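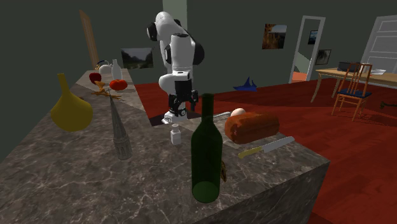
The arm over the island, gripper down, bread and knife on the right.

Resetting the kitchen cell (again)

25 March 2023

So I spent most of my free evenings last week with the simulated kitchen, and since a couple of you asked how I keep the thing running, I figured I'd write it up while I still remember what I changed.

If you're new: the project is called Gastora, the arm lives behind a marble island in a rendered house, and my part of it is the cell. The people training the policies get the fun stuff. I get mounting heights and collision shapes and a folder of notes called "fixed??" with two question marks.

First up was the base. The arm stands on the far side of the island, so it has to come up from behind the counter and then bend forward over the back edge. I love how that looks, but it's a pain to set up. When I started, the base was 10 centimeters too low, and every reach toward the front of the counter ended with the forearm grinding along the stone. In a sim nothing breaks, of course, it just jitters like crazy and then the physics solver gives up and flings something (usually the apple). I raised the base, checked the joint limits again, and moved the home pose so the gripper hangs over the counter pointing straight down. Much calmer!

Then the marble. The countertop I imported from the Jemimero asset pack had a lovely polished surface and a collision mesh that didn't match it. Things set down on it sank a tiny bit. You'd never spot it on the wine bottle, but the knife lies flat, and the fingers kept closing a hair above the blade. I threw out the imported mesh and used a plain box. A box! Two evenings of poking at mesh settings and the answer was a box.

The objects are their own chore. My counter has a mustard-yellow vase, that tall gray spire thing that looks like a church tower, the green bottle, a loaf of bread, an egg, a goblet, a tomato, a teapot and plenty more, and each one needs a mass, a friction value and a starting spot. The loader reads them all from one file, and that file is up to 3017 lines now, which I'm not proud of. I went through it top to bottom and found:

The egg had no rolling friction, so any nudge sent it off on a trip.

The goblet's center of mass was up in the bowl. Wide bowl, thin stem, you can guess how that went.

The golden twigs were all sharing one collision body, so picking up one meant picking up the bunch.

The spire's shape was much too detailed for how often anything touches it. I swapped it for a simple cone and my step time got noticeably better.

The little white shaker I use as my test piece, because it's boxy and forgiving. If the gripper can't pick up the shaker, something is wrong with the cell and there's no point trying anything harder. My check is 107 grasps in a row with the starting position shifted a bit each time. Before the cleanup I was getting 63 good ones. I haven't finished the full run since the twig fix, so no new number yet — I'll add it in the comments when it's done.

Oh, and the gripper itself. I'm using the Covon controller, and it comes with the finger force set pretty high. That's fine for a bottle. For an egg it means the fingers push into the shape and the egg squirts out sideways. I turned the force down and slowed the close, and now I keep a separate setting for heavy things. Switching between them is still by hand. Yes, I forget. Yes, every time.

One small habit that has saved me a lot: after any change I reload the whole house from scratch, the doorway and the paintings and the table with the blue-seated chair and all of it, even if I only touched the arm. It takes longer, but the quick reload keeps old contact data around and I've chased some very strange ghosts that way.

Next on my list is lighting. The wood floor is glossy, and I want to know how much those soft reflections bother the depth camera. I've also been meaning to try the Haque exporter, which should let me hand the cell over without zipping up half my hard drive. If you've used it with an arm mounted behind a counter, please leave a comment and tell me whether the base offset survived the export. I'm hoping to have both done by June.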